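Eine große Schüssel reicht

In den meisten Küchen, die ich kenne, stehen zu viele Schüsseln. Sie stecken ineinander, die kleinste oben, und wer die unterste braucht, räumt erst den halben Schrank aus. Gekauft wurden sie als Satz, weil der Satz im Laden kaum mehr kostete als das einzelne Stück. Benutzt wird davon fast immer dieselbe.

Ich halte den Schüsselsatz für einen Fehlkauf. Wer kocht und gelegentlich Gäste hat, braucht eine große, glatte Schüssel ohne Muster, und die darf offen herumstehen. In ihr wird der Salat gemischt und auf den Tisch gebracht, der Teig geht darin auf, im Juli liegen die Kirschen darin. Für kleine Mengen gibt es Suppenteller.

Meine Nachbarin Chae-won Ko sieht das anders. Sie hat von Hondar drei Größen und sagt, ein kleiner Salat sehe in einer großen Schüssel verloren aus. Das stimmt. Mich stört es weniger als das Stapeln.
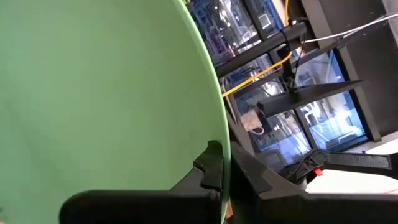
Über die Farbe wird bei Schüsseln mehr geredet als über den Rand, dabei entscheidet der Rand, ob man sie gern in die Hand nimmt. Ist er zu dick, läuft beim Ausgießen alles außen herunter. Ist er nach außen umgeschlagen, sammelt sich darunter Teig, den man mit der Bürste herausholen muss. Ein schlichter, schmaler Rand lässt sich mit einer Hand fassen und mit einem Lappen abwischen. Im Laden sollte man die Schüssel deshalb einmal am Rand hochheben, auch wenn die Verkäuferin schaut.

Bei der Farbe bin ich für Helles und Einfarbiges. Ein Blümchendekor hat man nach drei Jahren satt, ein blasses Grün oder Grau übersieht man irgendwann, und das ist bei einem Gebrauchsgegenstand kein Mangel. Yoon-hee Bang, mit der ich früher die Küche geteilt habe, kaufte grundsätzlich Weiß. Auf Weiß sieht man allerdings jeden Kratzer vom Schneebesen.

Bleibt die Frage, wohin mit dem Rest. Ich habe meine kleinen Schüsseln verschenkt, bis auf eine mit Deckel von Nunder, in der die Zwiebelhälften liegen. Das Fach im Unterschrank ist seitdem frei. Dort steht jetzt der große Topf, der vorher auf dem Kühlschrank stand.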